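Two arms, one table: my morning at the Droston open day

I'll admit I nearly didn't go. It was a Sunday, it was bucketing down, and Dristwood is 34 kilometres from my place with precisely one decent coffee stop on the way. But Marisol Lyons had been at me to see the Droston workshop ever since she gave that talk to our group in January, and I'd run out of excuses. So on 16 July 2023 I put on my good raincoat and drove out there, and I'm so glad I did!

If you haven't been, the workshop is down the laneway behind the old Brenix paint store. Park on the street – the laneway floods. There was a sausage sizzle under the awning (gold coin, onions on the bottom, as is right and proper) and a trestle of badges for the kids. I grabbed a badge too, I'm not made of stone.

The arms are in the back room, and that's where I spent most of my visit. I'd been picturing the big orange brutes you see in car factories. These are much more my size: slim white links, chunky black joints, purple cable looped along them and held on with cable ties, exactly like I'd do it in my own shed. They work at an ordinary wooden table. The team calls the setup Fu, and I got three different stories about the name from three different people, so I'm not going to print any of them.

What they were showing us was two arms handling the same part. It sounds like nothing much until you've stood there and thought about it. When you pass someone a plate you can feel them take the weight, and you let go without giving it a second's thought. An arm has to be told all of that somehow, or shown it, and Marisol reckons the handling of shared objects has eaten more of her weekends than everything else put together. She's recorded 300 practice runs so far and says she'll need plenty more.
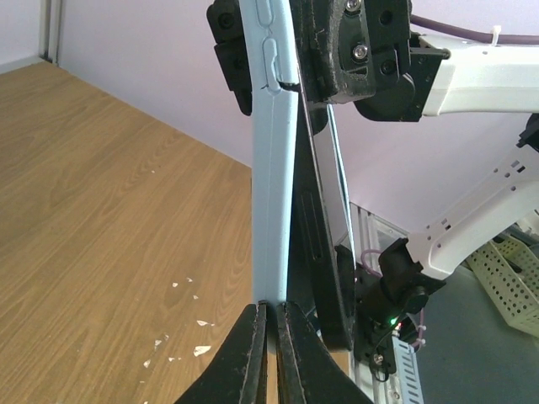 Both arms on the light blue part. I may have held my breath.

You get the views from the little cameras up near the grippers as well, which I loved. It's a funny way to see a table, with a pair of big black fingers always poking up at the bottom like you're wearing oven mitts. The rubber pads on the fingers are scuffed from use, and I asked whether they wear out. They do! Marisol keeps a drawer of spares and swaps them whenever the grip starts to feel iffy.

Noémi Fodor looks after the wiring, and she was very patient with a bloke who had a lot of questions and sauce on his sleeve. I asked her why the cables are left so loose around the wrists, as I'd have pulled the lot tight and been pleased with myself. She told me she did that on her very first build and the wrist turned, and that was the end of that cable. So now she leaves a good generous loop wherever something has to bend and only ties it down along the straight bits. I've since gone home and redone the lead on my bench lamp.

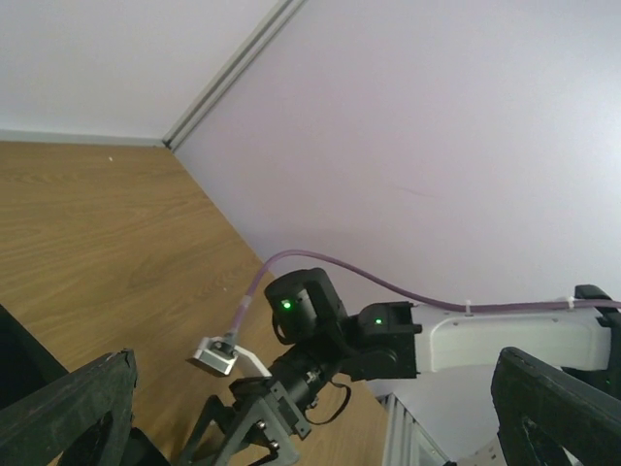

Noémi's purple cable, with plenty of slack over the wrist. Green lights on!

The other thing that surprised me was how much of the day is spent going back to the start. Park the arms, set up, try again, have a chat about it, shift something by a whisker. A boy of maybe eight next to me announced that it was "like cricket training" and I thought that was spot on. He outlasted most of the adults, too.

I meant to stay an hour and left when they were stacking the chairs. They're hoping to run another one before Christmas, and Marisol says she'd be happy to take a group of us through if we can get 5 or more together. Entry was $2 on the door and I'd expect the same again. I've got room for a couple in the car if you don't mind dog hair, so give me a yell at the next meeting and I'll put your name down.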